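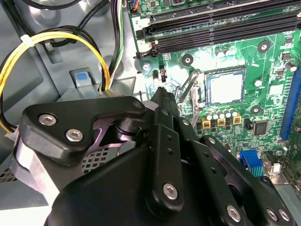 About us

Hello! I'm Farzana Bangash and I run Jandasow, a little computer repair and reuse shop (bench at the back, kettle at the front). I started out mending my cousins' PCs on the dining table, and when the dining table was needed for dinner I went looking for premises. We now have two rooms on Lunau Lane, and I love them both.

Most of what we do is desktops. Old office ones, mainly, the sort that sat under a desk for years and got kicked a lot. We open them up, clean them, test the memory and the processor, swap what needs swapping and send them out again to people who just want something that works. By August 2020 we had sent out 1644 of them, and I still get a bit giddy when I say that number out loud!

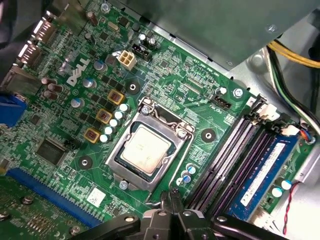

I do have favourites. I'm very fond of Dell boards, and I could talk about processor sockets all afternoon, so do stop me. When you bring a machine in I'll happily show you the inside of it and tell you what each bit does. Bring the children, they ask the best questions.

We also keep a good stock of tested spares. At the last count there were 532 parts on the shelves, and 138 of those were power supplies, so if yours has gone pop, give us a ring first.

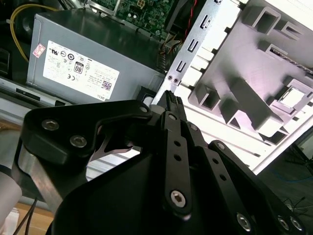 Dell power supply with its 80 badge on the label.

Then there are the classes, which began when a customer called Mac Mathúna asked if he could watch me fit his processor and ended up doing it himself. We call the course Indeo. You learn to handle a chip by its edges, find the right way round and get it seated without bending anything, and you go at your own pace. So far 200 people have done it, from school leavers to my own mum (she was very good, annoyingly).

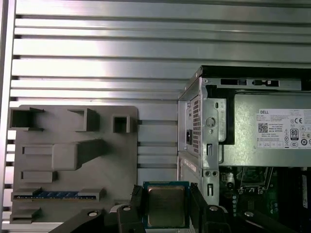 If you fancy joining in, the next set of dates goes up on the noticeboard page, and tea and biscuits are included. Got an old PC to pass on? Drop it at the front door during shop hours, leads too if you can find them.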